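Keveo Community Kitchen
Progress report to the Movmont Fund
December 2024

Dear all,

It has been a really good autumn for us, and I'm so glad to be writing this one. When I sent the last report we had a half-stocked kitchen, a sink that drained when it felt like it, and a plan for table-laying and cooking sessions that existed mostly on the back of an order form. We are now well into the sessions themselves and people keep coming back!

What we set out to do

Your grant was for three things: getting the kitchen fit to use, buying tableware and basic equipment that people with weak grip or shaky hands can manage, and running practice sessions where they can get used to ordinary kitchen jobs again (setting a place, pouring, chopping, clearing up) before they go back to doing them at home.

The kitchen

Finished in October, a little behind where we wanted to be. The plumber had to come back twice for the sink, and the second visit came out of our own funds, so you won't see it in the figures below. The drawers have all been moved to waist height or higher. We kept the old wall cupboards for storage only, and everything used in sessions lives on open shelves next to the table. That one change has made more difference than anything else in the room. People go and get what they need without asking where it is, and they put it back in the right place too – well, mostly.

Sessions

We have run 31 sessions so far, with never more than 4 people at the table. I know we talked about larger groups in the application. We tried one early on and it was too noisy and too rushed, and two people spent most of it waiting for a turn at the sink. Small groups mean more sessions and more of my time, but the conversation is so much better and everyone gets to do every job.

A typical session starts with laying the table, goes on to something simple to eat (sandwiches, fruit salad, soup if we're feeling brave) and ends with washing up and putting away. Dong-hyun Wi leads the cooking part and has been a wonderful find. He has a way of starting a job himself and then wandering off halfway through, so that somebody else has to pick up the knife and finish it.

Tableware and equipment

We spent $600 on this line, as budgeted. The largest single purchase was the Stikard set of grip aids at $149, and the rest went on plates, cups, boards, cloths and a decent kettle.

I was pretty fussy about color. On a white tabletop, white plates just vanish for anyone whose eyesight isn't great, so we went for soft colors instead and put dark cloths down where we can.
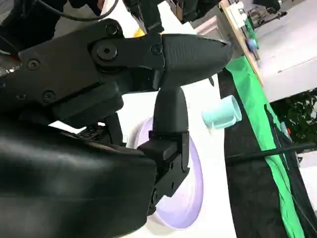 The lavender plates have turned out to be the favorites. They have a raised rim, and a few people have told me they find it easier to push food up against it than on the flat plates they have at home. The teal plastic cups are popular as well, and I'm happy to have something on the table that can tip over without anyone getting upset about it. The wooden boards are good but heavy for some of the group, and I'd like to add a couple of lighter ones in the spring.

What hasn't gone so well

Getting here is still hard for people who don't drive. The Son Street bus is fine in the morning and hopeless by late afternoon, so we've moved most sessions earlier. It helps, but it rules out anyone with a family member who can only bring them after work. I'd love to talk about this with you at the next call.

Next

More sessions from January, a soup month (Dong-hyun's idea), and a short printed sheet of the jobs we practice so people can carry on at home. I'll send the receipts separately, along with the attendance sheets.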